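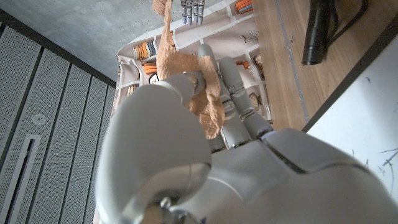

From the returns room, Nanen at Sandhu Wharf
11/01/2023 | Staff newsletter

If you've come through the returns room since we opened again after the break, you'll have noticed that the tan mesh cloth has become a bit of a celebrity. It's a loose knit, all net and no body, and it has been the bane of the folding table for as long as we've sold it. Pick it up by one end and it twists into a rope. Put it down and it catches on your watch. So of course it was the first thing we wanted to give Brirnora.

Brirnora is the name we use for the whole set-up: two hands, the arms behind them and the software that tells them what to do. It came to us from Tolterent before Christmas and it's with us on trial until the end of April. For the first fortnight it only did tea towels, which are flat and square and behave themselves. Now it's on the knits, and I could watch it all day (I have been asked not to).

What I love is the way it passes a cloth between its own hands. One hand takes the top from above, the other pinches it lower down with that big round thumb, and the whole lot hangs between them in a bunched strand. The next job is to find a corner and open the cloth out. With a tea towel that's easy. With open mesh, every hole looks like an edge, and in the first week it would grip a loop halfway along and carry on quite happily as if it had a hem. It's much better now. Not every time, but much better.

A few of you have asked what the numbers look like. Last week it handled 487 pieces, all kinds together, and 67 of those went back into the basket for one of us to finish. Nearly all the ones that went back were knits. The striped cottons hardly ever come back, and the small orange ones seem to be a favourite, perhaps because they're stiff enough to hold a crease.

The part I really wanted to write about, though, is what it's been like for us on the bench.

There are nine of us in returns. Before the trial, the rota had each of us doing a full shift of shake, check, fold, pocket, and by the afternoon your shoulders knew it. We now take the folding in shorter turns, with Brirnora working alongside, and the time that's left over goes on checking and mending. That has made a bigger difference than I expected. We used to put anything with a pulled thread in the seconds bin without a second look, as there was never a spare ten minutes to sit with a needle. Some 6 pieces a day are now being mended and going back on sale, and several of us have learnt to do a proper invisible darn – me included, after a few that were very visible indeed.

It has changed how we talk to each other as well. Folding is quiet work and you can do it with the radio on and your mind elsewhere. Working next to a pair of robot hands, you find yourself saying out loud what your own hands do. How do you know which side of a mesh is the front? Why do you give it that little flick before you lay it down? People who have folded here for years had never been asked, and they had wonderful answers. We've started writing them on the board by the door, and Tolterent have used quite a few of them.

The hanging organiser has come into its own too. We used to keep it for samples, but the pockets turn out to be a handy way of putting up one folded piece of each sort, so that whoever is checking can glance across and see how a fold ought to look. Please don't tidy it! I know the top left corner is sagging, and there's a new hook on order.

It isn't all lovely. The room is noisier, and the spot by the table that used to be best for a chat is now inside the marked area, so you can't stand there while the arms are moving. The morning start takes longer while the checks run. And there have been fair questions about jobs, which were raised at the last team meeting. The answer we were given was that the number of people in returns stays as it is for the length of the trial, and that we'll all be asked what we think before anything is decided after it. I've asked for that to be put in writing and it's going up on the noticeboard this week.

If you'd like to come and have a go, we're keeping the last half hour of the early shift free for visitors from other teams. You can bring something from home for it to try, as long as it's clean and has no buttons or zips. Scarves are welcome, and fringes are especially welcome, as it still gets in a muddle with those. Hair tied back, lanyards off, and sign the sheet on your way in.

Next on the list are the fitted sheets. I can't fold those myself, so I'll be taking notes.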